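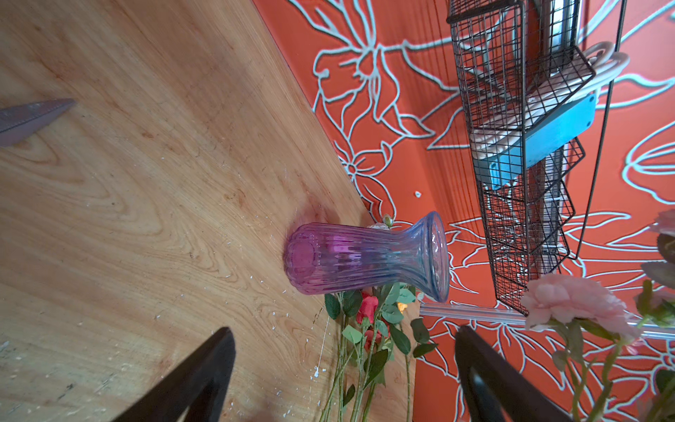
About Fatano

We write the software between a robot arm and the thing it is supposed to pick up. Perception, grasp planning, two-arm coordination, and the logging tools that tell you why a run went wrong. We don't build arms. We buy them like everybody else does.

The company started because we were tired of demos. Several of us had spent years preparing them, and we knew how much tape was on the floor, how many takes were thrown out, and how quickly the whole thing fell over when someone moved a lamp. We still make demos when a customer insists. We just don't believe them, ours included.

What we make

Ekum is our perception layer. It takes the wrist cameras and the fixed camera and produces one estimate of where objects are, with a confidence value attached to each. It is good at boxes. It is fair at fabric. Clear glass remains a problem, and anyone selling you depth on clear glass should be asked to show it on your glass, on your table, under your lights. 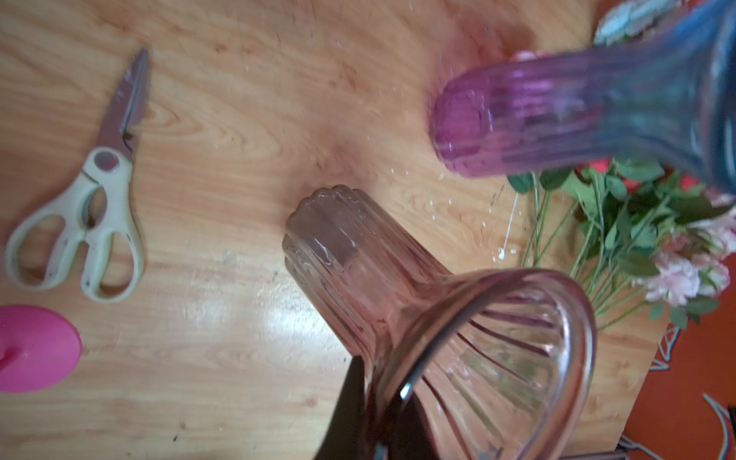 Ekum development: ribbed glass, a shiny tabletop and plenty of glare.

Tu is the planner. It decides which arm goes first and keeps the two out of each other's way. Version 3 dropped the learned cost function we had been so proud of. A plain distance check did the same job and could be read by a human at two in the morning, so in it went. We may bring the learned one back if it ever earns its place.

Dradar is the tooling: recording, replay, labeling, and a viewer that lines up every camera with the joint data. Customers tend to ask for Tu and end up using Dradar most. We have stopped arguing with this.

How we test

Our regression set holds 957 recorded episodes, and 37 of them are there purely because they embarrassed us. No release goes out until all of those have been replayed and somebody has looked at the results with their own eyes – a green check mark from a script doesn't count. Replay won't tell you how a flower stem bends, so we also run on hardware, with glassware and artificial flowers among the test objects.

We don't publish a single success rate. We've read too many of them. If you ask, we will send you the object list, the failures and the conditions, and you can work out your own number. 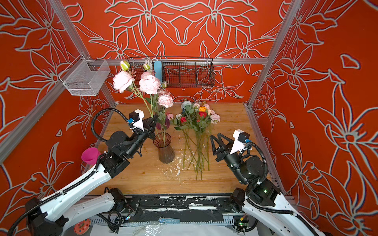 Fatano Lab, 01/11/2025

Flower arranging is the current long task for both arms. It asks for nearly everything we are bad at: see-through vases, leaves that hide the stem you want, and two grippers sharing a small space. We don't think there is a market for it. We do think that a planner tuned only on blocks learns mostly about blocks.

Who we are

There are 9 of us, almost all engineers. We have no head of vision. Support email is answered by whoever wrote the code, which keeps the replies short and occasionally a bit defensive.

Working with us

Send a recording of your task going badly. If a fixture and a conveyor would solve it, we'll say so and you can keep your money. The next Dradar release is planned for May – treat that date the way you'd treat anyone else's.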